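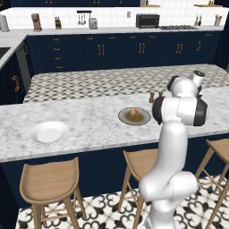

Project report: the Garkex kitchen simulation pack
Module: Robotics Group Project, submitted in March

1. Aim

Our group was asked to review one commercial product that a small robotics lab might buy. We chose the Garkex kitchen pack, a set of simulated rooms for testing robot arms on household jobs. It is sold as a download and costs 250 pounds for a one-year student licence.

2. Method

We installed the pack on one of the lab computers and ran it with Rizk, the control software we already use on our course. We wrote a pick-and-place task in which food has to be lifted off a plate, and ran it 800 times over 12 lab sessions. The starting position of the food was changed slightly each time.

3. Setting up

Installation was simple but the manual is short. The section on joint limits did not match the menus, and we lost most of one session to this. The kitchen itself loads with the cupboards, worktops and appliances already in place. Adding a second arm meant editing a text file by hand.

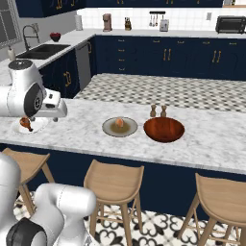

Can the pack be used without Rizk?
The supplier lists Kudico as the other supported controller, but we did not have a licence for it and could not test it.

4. Results

The task was completed in 80 per cent of runs. Most failures came from the gripper closing too early on food with an uneven shape. We also had slow running when both arms moved together.

5. Recommendation

We would buy the pack again for teaching. For research we would first want a corrected manual and a way to add arms from the menu.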